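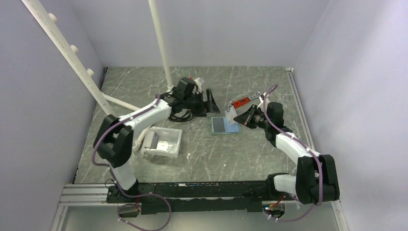

by T. Softić

Ok so quick one, I have a train at 6 and the bag isn't packed.

I quit sugar in my coffee. Did it in February, cold, after two sugars a cup since college. First week was awful. Everything tasted like burnt toast water. I kept buying the Pekia dark roast out of habit and pouring half of it down the sink.

What helped - switching beans. The lighter stuff from the little place on Grudau street has a kind of orange peel thing going on, and you don't taste that at all with sugar in. Or I didn't anyway. Also a smaller cup. Also drinking it slower, wich I am bad at.

Day 10 or so it just stopped bothering me. Had a sip of my sister's by mistake (she takes two, like I used to) and it was like licking a pancake. Couldn't finish it.

Did the math on the back of an envelope, some 2,000 spoonfuls a year I was putting away. Probably more with weekends. Not weighing myself over it, that wasn't the point. I wanted to see if I even liked coffee. I do! Mostly in the morning. The 3 pm one I think I was drinking for the sugar, so that one's gone, and now I have tea or just walk to the mailbox and back.

Still eat cookies. Not giving those up, don't write in.

Next up is salt on everything, my mother has been on me abuot that for years. Maybe after the trip. If anyone has a decent soup that doesn't need a fistful of it, leave it in the comments, I'll read them on the train if the wifi works. Ok, going, need to find my other shoe.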